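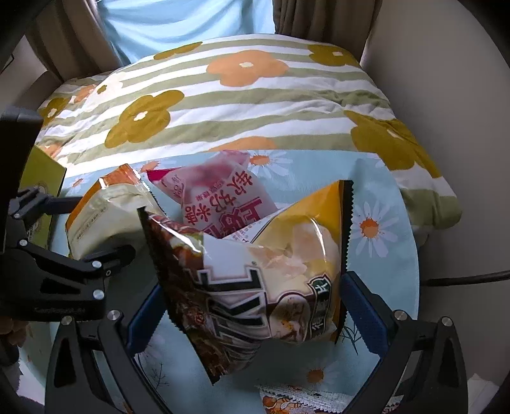 A snack bag, with more packages on the table behind it.

October 2020
By the Whitlock Weekly opinion desk

I opened a bag of chips last night and found, as one does, a bag of air with a few chips resting at the bottom like guests who had come early to a party and were starting to regret it. I have been told for years that the air is there to protect the chips. I believe this. I also believe the air is very good value for the company that sells it.

What bothers me is that we have all stopped minding. My grandmother once walked a box of crackers back to the store in Givthorpe, in the rain, because the top third of it was empty. She got her money back and a second box, and talked about it for most of a decade. I can't picture doing that now. The teenager at the counter would be kind to me, and I would have to live with it.

Shrinking the package is an old trick, and the people who do it have become very good at it. The jar grows a dimple in its base. The toilet paper develops a wider tube. The ice cream goes from a brick to something with rounded corners, and we're told the corners are easier on the freezer. My regular coffee, a store brand called Valtent, went through three new looks in as many years, and every time the label got a little brighter the can got a little lighter. The last one says "Same Great Taste" across the front. I have no quarrel with the taste. I would like to see more of it.

The price stays where it was, of course. The whole scheme depends on that. Raise a price by 40 cents and people will complain to the cashier, their spouse and the dog. Take out the same amount in coffee and they will wonder, some weeks later, whether they've been drinking more of it. I did wonder. In April, when I was home all day and drinking coffee mainly to mark the hours, I decided I had a problem. I cut back to two cups. I was rather proud of myself. Then I found an old can in the garage with wood screws in it, put it next to the new one, and went back to three.

Defenders of the practice say the weight is printed right there on the package. So it is, down by the seam, in type that seems to have been shrinking along with everything else. They say shoppers should compare the unit price on the shelf tag. I have tried. At the Jistden Market near me, one brand of peanut butter is priced by the ounce, the one next to it by the pound, and the one on sale has a yellow sticker over the part I need. I was a fair student in math and I still stood there long enough for a woman to ask if I worked in that aisle.

There is a simple remedy, and I offer it free to any lawmaker who is short of something popular to do. When a package gets smaller, make it say so. Put it on the front, in letters as big as the ones they use for "NEW," and leave it there for 200 days. "Now With Less" would do nicely. A company that has good reasons for selling me less, and I'm sure some do, could explain them on the back, where the maze and the recipe used to be.

I am aware this would not bring back a single chip. Costs go up, and somebody pays, and it's usually whoever is pushing the cart. I would still prefer to be charged more to my face. I can argue with a higher price, or pay it and grumble, or buy the other kind. It's hard to argue with a dimple.

Until then I have gone back to reading the small print by the seam, with my glasses pushed up on my forehead, blocking the aisle. If you are behind me, go around. I may be there a while, and the peanut butter is on sale.

Last updated October 2020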